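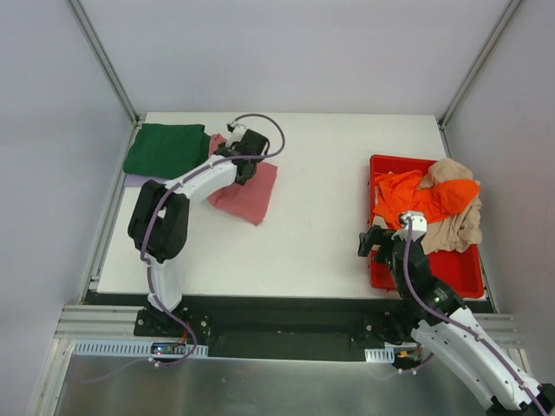

Folding cell 2, Grundatton laundry floor: both arms at work, pink cloth at the left, red tray at the right.

Folding cell walk-round, with comments
Filled in by Ilham Kwok, start of the Sunday shift. Read over by Baoshan Qian.

1. Stop button reachable from both sides of the cell: OK
Comment: Pressed it from each side and both arms stopped. Please keep the linen cart out of the left side, I had to move it again before I could get there (no hard feelings, whoever it was!).

2. Cables clipped along both arms: OK, keep watching
Comment: The purple cable on the left arm makes a big loop near the gripper. I watched it through 28 folds and it never snagged, but I'd feel better with one more clip, and I've asked Uner to bring some along on their next visit.

3. Tabletop bolts and mounting strip tight: OK

4. Red tray seated and not overfilled: Needs attention
Comment: Things get draped over the rim when we're in a hurry. I do it too. The Quan sheet says 50 pieces an hour, and I know that number makes people want to heap the tray, but a smaller load goes through with less fuss and you won't be reaching back in to tidy it.

5. Hands out of the enclosure while the arms are live: Discussed
Comment: Those of us who folded by hand for years still want to straighten a corner as it goes by. Stop the cell first, every time, even for a sock.

6. Job rotation followed: Partly
Comment: My shoulders are so much happier since May, and I've heard the same from most of the evening crew. Feeding and checking is lonelier work than the old folding table, though, where we talked all day long. Could we have two people at the cell after lunch?
Reply, B. Qian: Yes, let's try it for the rest of this rota and see how everyone likes it.

7. Faults entered in Zondero before leaving: OK
Comment: Two open, both for the tray sensor. Initials beside each, please, so the next shift knows who to ask.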